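4.2 The afterlife of the gift bag

Gift bags are bought for an exchange that lasts under a minute, and then they move in. In the Hindmont households the commonest place for them was inside another gift bag, a practice that makes storage easy and retrieval close to hopeless. Of the 1,764 items logged across the Jellside and Hindmont inventories, bags that had once held a present formed the largest class of things kept on purpose and used for nothing in particular.

Radulović's scheme sorts kept packaging by size and material. We found it of limited help. Our residents sorted by whether a bag could decently be given again, and the printed message weighed heavily in that judgment. A bag wishing its owner wealth (Figure 3) can go to nearly anyone, at a wedding, a new job or a housewarming, and no relative is likely to object.

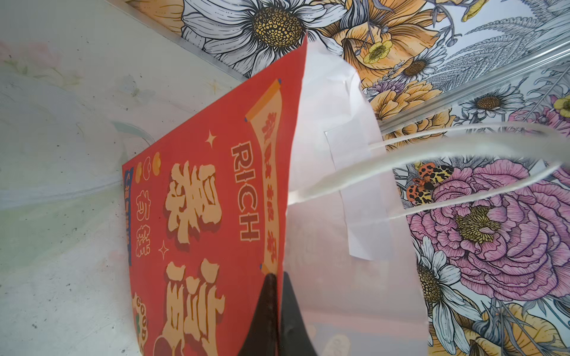 Figure 3. Red paper gift bag with rope handles, lettered in Chinese and English; "RICH" appears in cream on the front panel.

One Jellside resident objected to the word "kept" altogether, saying that her bags were only resting between jobs and that we were welcome to call it hoarding once she ran out of cousins. We have retained the word, with some unease, and added her category to the coding sheet as "resting."

Handles mattered next. Rope handles were spoken of with something near respect, and a bag that had lost one was demoted at once to holding batteries, chargers or smaller bags. Flat bags with no handles were seldom defended by anyone. In the Tarnon pilot, 8 of the 80 bags set aside for regiving still had a tag inside addressed to the present owner, a hazard that the households knew well and dealt with, by their own account, in the car outside the party.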